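Brerkeck names Hjaltested season rushing leader

Hafþór Hjaltested of Sakia finished the regular season with 1000 rushing yards and 8 touchdowns, the Brerkeck league office confirmed.
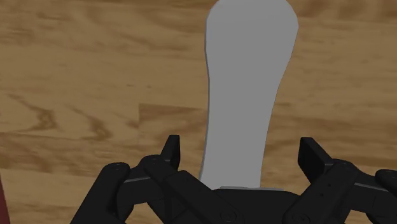
Page last modified: April, 4:28 p.m.

Sakia gained 3099 total yards - 428 of them in the final game, a win over Piątek. Sakia head coach Benedita Louro will submit the playoff roster before the opening game against Ekier.

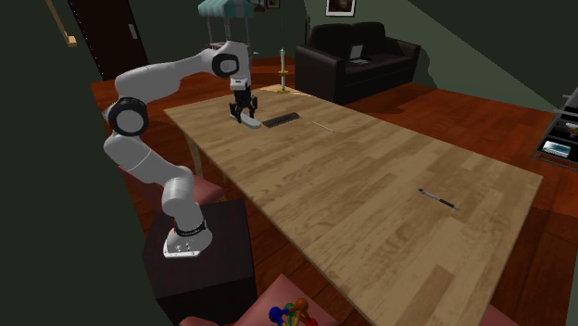
Robot arm at a long table, computer rendering.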